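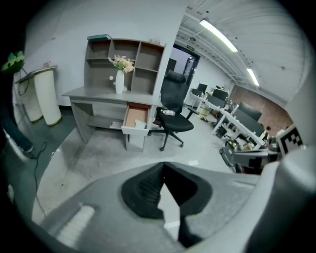 Hello, and thank you for coming to look. This folder holds the recordings and notes from the Plemlow open day, held on 3 July 2021 in our office, where visitors could pick up one of the hand-held grippers and have a go at the sort of small tidying jobs we hope our robot arm will one day manage without us. If you came along and you're looking for your own recording, skip down to "Finding your session". If you didn't, I hope what follows makes sense anyway, and do please write if it doesn't.

## What went on

We ran the day in two halves. In the morning Tsegaye, our bench arm, repeated a few jobs it had already learned, mostly putting paper away and closing things. In the afternoon we handed over the grippers and let people wander up to the grey desk with the cubbies and try for themselves. The drawer was the favourite by a long way. People of all ages seem to enjoy shutting a drawer with a gripper, and a good many came back round for a second turn!

The jobs on the card were:

- take crumpled paper out of the drawer
- close the drawer
- move a book from the top of the hutch to the desktop
- lift something small off the seat of the office chair

We asked everyone to leave the vase of flowers where it was, and everyone did, bless them.

## What's in the folder

| Item | Notes |
|---|---|
| `sessions/` | 23 recordings, one subfolder each |
| `cards/` | the job cards as handed out, scanned |
| `notes.md` | my notes from the day, lightly tidied |
| `vorkgate/` | settings files for the Vorkgate playback tool |

Of the 23 recordings, 7 stop before the job is finished. I've kept them in, as a half-done job can still be useful for training - but they're marked `partial` in the session file, so leave them out if you only want complete ones.

## Finding your session

Each subfolder is named after the number on your sticker. We haven't kept a list of names against numbers, so if you've lost your sticker I'm afraid you'll have to browse. The afternoon sessions are in the order people took their turn.

## Things to know before using it

The office carried on as an office while we did all this. Colleagues were at their desks, people walked past, and cables run across the floor in places. The black-and-white square markers on the grippers are what the software uses to keep track of the tool, and when a hand or sleeve covers one the position drifts for a moment. Grellura, our clean-up script, smooths over the shorter gaps and leaves the longer ones alone.

There is no sound in any of the files.

## Sharing

You're welcome to use the recordings for teaching and for research. Please don't try to work out who anyone is, and if you appear in a session and would like it taken down, tell me the sticker number and I'll remove it.

Elspeth Rennie, Plemlow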